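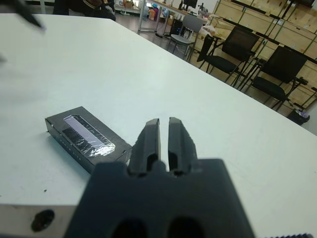 Figure 3. Black rectangular box on a white table, with clear tape over the label area.

3.2 Label retention in returned parcels

Parcels were collected at the Prituddale depot between March and May. Each one had been shipped through the Drirnard network and sent back by the receiver. Of the 559 parcels logged, 221 carried at least one label with lifted corners, and these form the sample used in the rest of this section. Parcels with crushed or opened walls were left out, as the wall damage could not be separated from label damage.

Lift was measured with a steel rule from the original corner position to the point where the adhesive still held. Readings under 2 mm were recorded as zero. Two raters (B. Krishnan and V. Varghese) worked apart and did not see each other's sheets. Where the readings differed, the larger value was kept.

Tape laid over a label changes how the label fails. An uncovered label tends to peel from one corner, and the peel front moves inward with each handling step. Under tape, the label and tape act as a single layer, and the load shifts to the tape ends. A crease at the end of the strip leaves a channel for dust, which weakens the bond further. Glare from glossy tape is a separate problem for barcode reading and is treated in Section 4.

Storage humidity was not controlled at the depot. To check its effect, 200 unused labels from the Histeck stock were applied to coated board and kept in a closed cabinet. The Achari adhesive model was then fitted to both sets, with peel angle held fixed. Fitted values are given in Table 2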